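Search this site
Search

Table Surface Coverings and Noise in Shared Dining Rooms
Student project report, Utville

The project measured whether covering tables lowers the sound level of a small dining room during a meal. Measurements were taken in July in the dining room of the Lultgate residence hall. The room has a tile floor, painted walls and no curtains.

A sound level meter was placed on a tripod in the center of the room. Readings were logged during lunch on bare tables and again on tables set with placemats, 50 readings for each condition. Readings taken while chairs were being moved were removed from both sets. In total, 119 minutes of meal time were logged.
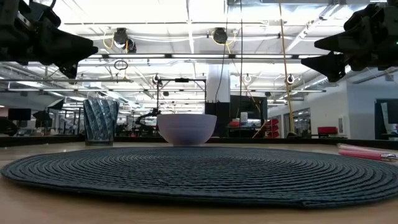 Nazma Cassim

Peak levels came mainly from dishes being set down. On bare tables, peaks above 80 dB were frequent in the first part of lunch, when most diners arrive. With woven mats the same peaks were fewer, and a bowl placed on a mat gave a duller sound than one placed on wood. Glasses were often put down next to the mat, and these impacts did not change.

The average level hardly moved between conditions. Speech made up most of it, and a mat does not absorb enough to affect speech in a room of this size. Ceiling panels were outside the budget and were not tested.

The meter was not recalibrated between sessions. Attendance also varied from day to day, and the readings were not corrected for it.

Related reports
Drying Times of Line-Hung Cotton, Akash Malhotra
Stairwell Lighting at Nigam Hall
Rainwater Use in Bokuvholm Gardens

Copyright Utville Student Projects | Contact | Back to top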